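# Call for Participants: Kuston Shift Work and Sleep Study

The Mersha Institute for Occupational Health invites adults who work evening, night, or rotating shifts to take part in a study of sleep and daily routine. 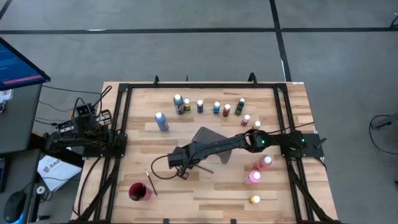

The study is directed by Dr. Hiwot Alemayehu and is open to residents of Kuston and the surrounding towns. Enrollment begins in June and continues until 80 participants have been admitted. Applications received after that point will be placed on a waiting list in the order in which they arrive.

## Purpose of the study

Many people who work outside regular daytime hours report difficulty falling asleep, short sleep, or tiredness on their days off. Much of the existing advice on the subject was written for people who sleep at night, and shift workers often find it hard to apply. The study will examine how meal times, light in the bedroom, and the order in which shifts are scheduled relate to the length and quality of sleep at home.

No medication is given at any stage. Participants will not be asked to change their working hours, and the Institute will not contact any employer.

## Who may apply

Applicants must:

- be between 21 and 62 years of age on the day of enrollment;
- have worked evening, night, or rotating shifts for at least six months;
- expect to remain in the same kind of schedule for the length of the study;
- be able to read and complete a short daily diary in English;
- have a fixed home address at which they sleep at least five times a week.

Applicants may not take part if they are being treated for a diagnosed sleep disorder, are pregnant, or care for an infant under one year of age. Persons who take prescription medicine may apply and should list it on the application form. The study physician, Dr. Lensa Abdella, will review each such case.

Members of the same household may both apply. Only one will be enrolled.

## What participation involves

Participation lasts 17 weeks and consists of the following:

1. An opening visit of 60 minutes, during which a member of the study staff explains the procedures, obtains written consent, and records height, weight, and blood pressure.
2. A sleep diary, completed once each day after the main period of sleep. Each entry takes less than five minutes and may be made on paper or by telephone.
3. A wrist-worn activity monitor, supplied by the Institute, to be worn day and night during the first two weeks and the last two weeks. It may be removed for bathing, or where the rules of the workplace do not allow it.
4. Two telephone interviews concerning meals, caffeine, and household routine. These are arranged at a time suited to the participant's schedule, including late evening.
5. A closing visit, at which the monitor is returned and the participant may ask questions about his or her own records.

Visits take place at the Jusia Building on weekdays from 7:00 a.m. to 8:00 p.m. Participants coming directly from a night shift are asked not to drive if they feel drowsy. Taxi fare within Kuston will be refunded on presentation of a receipt.

## Compensation

Participants receive $80 after the opening visit and a further $17 for each completed week of diary entries. A week is considered complete when at least six of seven entries have been made. Payment is by check or bank transfer at the end of each month. Those who withdraw early keep all amounts earned up to the date of withdrawal.

## Risks and benefits

The risks of participation are minor. Some people experience mild skin irritation from the strap of the monitor, and a cloth strap is available on request. Participants should not expect a direct health benefit. A written summary of individual results will be mailed to those who wish to have one.

## Privacy

Records are stored under a code number and kept apart from names and addresses. Published findings will not identify any participant or workplace. Taking part is voluntary, and a participant may withdraw at any time without stating a reason.

## How to apply

Application forms are available at the front desk of the Jusia Building and at the Lurka Street branch library. Forms may also be requested by telephone from the study coordinator, Salamatu Ekwueme, between 9:00 a.m. and 4:00 p.m., with extended hours until 7:30 p.m. on Thursday. Callers should ask the Institute switchboard for the Shift Work and Sleep Study.

Completed forms should be returned by mail or in person and must include:

- the applicant's full name, home address, and daytime or evening telephone number;
- a description of the usual work schedule, with start and end times;
- a list of current medicines, if any;
- the best hours at which to call.

Applicants will be notified of a decision by mail within three weeks. Applicants who need an accessible entrance or a large-print form should inform Ms. Ekwueme when they first make contact.

Questions about the rights of research participants may be addressed to Kieran Sugden, Office of Research Review, who is not a member of the study staff.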